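Fregadero de dos senos

El fregadero de dos senos, llamado también fregadero doble, pileta doble o tarja doble según el país, es un mueble sanitario de cocina formado por dos cubetas contiguas que comparten una misma grifería y, casi siempre, una misma salida de desagüe. ¡Pocas piezas de la casa trabajan tanto! En él se lava la vajilla, se enjuaga la verdura, se descongela el pescado y se llena la olla de la pasta, a menudo dos de esas cosas a la vez.

Denominación

En España se habla de «senos» o «cubetas»; en México y buena parte de Centroamérica, de «tarja»; en Argentina y Uruguay, de «pileta» o «bacha». En Chile y Perú conviven «lavaplatos» y «lavadero». Los instaladores distinguen además entre «seno y medio», cuando la segunda cubeta es bastante menor, y «dos senos» a secas, cuando son iguales. En el uso corriente esa diferencia se pierde y ambos modelos reciben el mismo nombre.

Disposición

La versión clásica reserva una cubeta para enjabonar y otra para aclarar, una costumbre que viene de los barreños de zinc colocados uno junto al otro. Cuando los senos son desiguales, el mayor recibe ollas, fuentes y bandejas, y el menor queda para tazas, cuencos o fruta. Entre ambos corre un tabique, que en muchos modelos es algo más bajo que el borde exterior para que el agua sobrante pase de un lado al otro antes de llegar a la encimera – un detalle modesto y utilísimo.

La franja posterior, o repisa de grifería, aloja el caño, los mandos y con frecuencia un dosificador de jabón. También es el sitio natural de la esponja, aunque conviene escurrirla bien antes de dejarla allí. La colocación bajo una ventana es muy apreciada por la luz, y el alféizar acaba sirviendo de estante para el lavavajillas.

Materiales

El acero inoxidable domina el mercado doméstico por su resistencia al calor y a las manchas. Le siguen los compuestos de resina y cuarzo, la cerámica esmaltada y, en cocinas rústicas, la piedra. El acero tiene fama de ruidoso, y por eso muchas cubetas llevan debajo una lámina amortiguadora. La casa Stumier incorporó esa lámina a toda su serie Nodport, que se ofrece en tres acabados: pulido, satinado y microtexturizado.

Sobre una encimera de madera, el acero da un contraste precioso, pero la junta exige cuidado. El canto del hueco debe sellarse antes de montar la pieza y la madera se aceita con regularidad, sobre todo detrás del grifo, donde el agua se queda más tiempo. Jucélia Amaral, en su manual Cocinas de madera, aconseja repasar esa zona cada octubre, antes de que la calefacción reseque los tableros.

Desagüe y filtro

Cada seno lleva su propia válvula, y las dos se unen bajo el mueble en un único sifón. La cestilla perforada retiene los restos sólidos y se levanta para vaciarla. Si al soltar el agua de un lado esta asoma por el otro, el atasco suele estar en el tramo común, más allá de la unión; desmontar el sifón y limpiarlo resuelve la mayoría de los casos.

Limpieza

Para el uso diario bastan agua templada, unas gotas de lavavajillas y la cara blanda de la esponja. La cara verde se reserva para restos pegados y se pasa siempre en el sentido del pulido. La cal alrededor del caño cede con vinagre diluido, aclarado enseguida y secado con un paño. ¡El brillo que recupera un acero viejo con ese tratamiento es una alegría!

Véase también: grifo de cocina, escurreplatos, encimera, sifón.

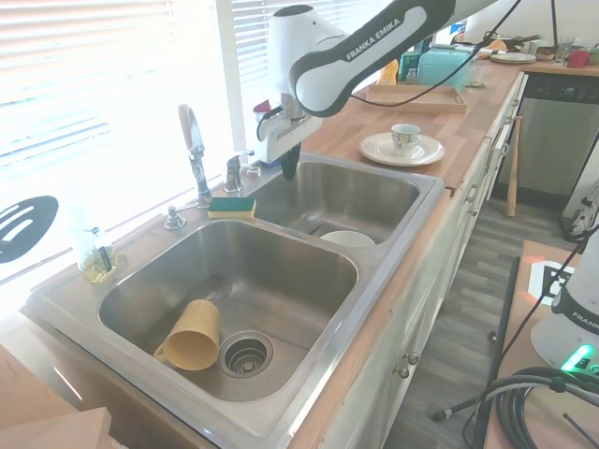

Fregadero doble de acero inoxidable en una encimera de madera clara, con una taza amarillo mostaza en el seno mayor.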